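Le coin de Zdeňka : l'égouttoir, les baguettes et moi

Bonjour à toutes et à tous, et merci pour vos messages du mois dernier sur les bocaux (j'en ai reçu plus que prévu et je n'ai pas encore répondu à tout le monde, pardon Larasati, ta question sur les joints en caoutchouc est dans ma pile). En septembre, on change de sujet et on passe aux couverts. Enfin, à ce qui traîne avec les couverts, c'est-à-dire tout ce qui est trop long, trop fin ou trop biscornu pour le tiroir.

Je vous raconte d'abord mon tiroir. Il fait la largeur d'un torchon plié, il coince quand il pleut, et jusqu'à cet été il contenait les fourchettes, les couteaux, deux ouvre-boîtes, un rouleau de ficelle, des élastiques de bottes d'asperges et toutes les baguettes de la maison. Les baguettes, chez nous, c'est une population. Il y a celles en bois qu'on prend tous les jours, celles qu'on sort quand on est nombreux, celles qui sont arrivées avec un repas à emporter et qu'on n'a pas eu le cœur de jeter. Elles passent derrière le range-couverts, elles bloquent la glissière, et il faut y aller avec une règle en métal pour les récupérer. J'ai fait ça un soir à 7 heures avec des nouilles qui refroidissaient dans les bols, et j'ai décidé que c'était la dernière fois !

Première tentative : le bocal. Tout le monde me dit « mets-les dans un bocal ». Alors oui, c'est joli sur les photos de magazine, mais un bocal n'a pas de trous, et si on range un peu vite après la vaisselle (je range toujours un peu vite), l'eau descend au fond et y reste. Au bout d'une semaine les bouts étaient gris et il y avait une odeur de placard fermé. J'ai tout frotté au vinaigre, j'en ai quand même jeté plusieurs, et le bocal est reparti vivre avec les lentilles.

Deuxième tentative : un grand pot en grès de chez Lonumier, trouvé en promotion. Très beau, très lourd, et tellement large que les baguettes se couchaient toutes en éventail et que les spatules leur tombaient dessus. Il sert maintenant de cache-pot au basilic. Le basilic est content.

J'en suis donc venue à ce que ma voisine Ngan-ling utilise depuis toujours et que je regardais sans le voir : un porte-ustensiles en plastique, ajouré, avec une séparation au milieu. On met les baguettes d'un côté, les cuillères et les spatules de l'autre, et ça se pose sur un petit bac. Je sais, le plastique, je vous entends d'ici. Mais c'est léger, ça se passe sous l'eau chaude en dix secondes, et quand on le renverse (on le renverse toujours) ça ne casse ni le pot ni l'évier.

Quelques points que j'aurais aimé connaître avant de m'y mettre.

Les ouvertures d'abord. Sur certains modèles elles sont tellement grandes que le bout fin des baguettes passe au travers et se coince. Il vaut mieux essayer en magasin avec une vraie baguette. J'en avais une dans mon sac, la vendeuse m'a regardée bizarrement, tant pis.

Le bac ensuite. Il faut le vider ! C'est bête, mais un égouttoir dont on ne vide jamais le bac, c'est mon bocal qui recommence. Je le fais le matin pendant que le café passe. Un petit coup d'éponge une fois par semaine suffit, et de temps en temps je le laisse tremper avec du bicarbonate.

Le sens, enfin, et là je m'attends à du courrier. Je mets les baguettes le manche en bas, bout fin vers le haut, pour que la partie qui va en bouche sèche à l'air. Ma belle-sœur fait l'inverse parce qu'elle ne veut pas qu'on touche les bouts en les prenant. On en a parlé pendant tout un déjeuner et chacune est rentrée chez elle avec ses habitudes.

Pour le tri, j'ai étalé tout mon petit monde sur la table, sur la nappe à étoiles, et j'ai fait les paires avant de remplir quoi que ce soit. C'est le moment le plus long et, je trouve, le plus agréable. On retrouve des choses. On retrouve surtout des célibataires, comme cette baguette au bout bleu clair avec ses fleurs blanches, que j'aime beaucoup et que je refuse de jeter. Les cuillères sombres à tête transparente, elles, se débrouillent très bien toutes seules. 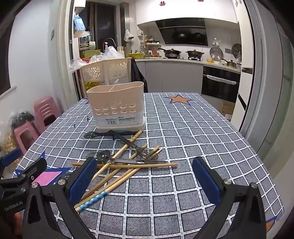 Valbona Vidmar m'écrit que chez elle les orphelines ont toutes trouvé un métier : une pour remuer le café glacé, une pour tuteurer les semis, une pour décoller le gâteau du bord du moule, et qu'elle ne cherche même plus à refaire les paires. Elle ajoute qu'il faut les marquer d'un trait de feutre sur le manche si elles vont dans la terre, sinon elles reviennent à table un jour ou l'autre. Je prends l'idée du feutre, merci Valbona !

Côté entretien, un mot sur le bois. Je ne laisse plus tremper les baguettes dans l'évier pendant le repas comme je le faisais avant, je les lave tout de suite, je les essuie vaguement et je les laisse finir debout. Si elles deviennent rêches, un passage de papier de verre très fin et une goutte d'huile alimentaire leur font du bien. Quand elles se fendent, là, poubelle ou potager.

Et le tiroir, me direz-vous ? Il coulisse. J'ai gardé les ouvre-boîtes et la ficelle, j'ai donné les élastiques à Romana, qui en fait je ne sais quoi avec ses rosiers, et il me reste un compartiment vide que je regarde avec émotion. Je lui donne jusqu'à Noël avant d'être plein de piles usagées.

Le mois prochain, je m'attaque aux couvercles de casserole. Si vous avez un système qui tient debout, même moche, écrivez-moi avant le bouclage, les photos sont bienvenues et les croquis au dos d'une enveloppe aussi.

Zdeňka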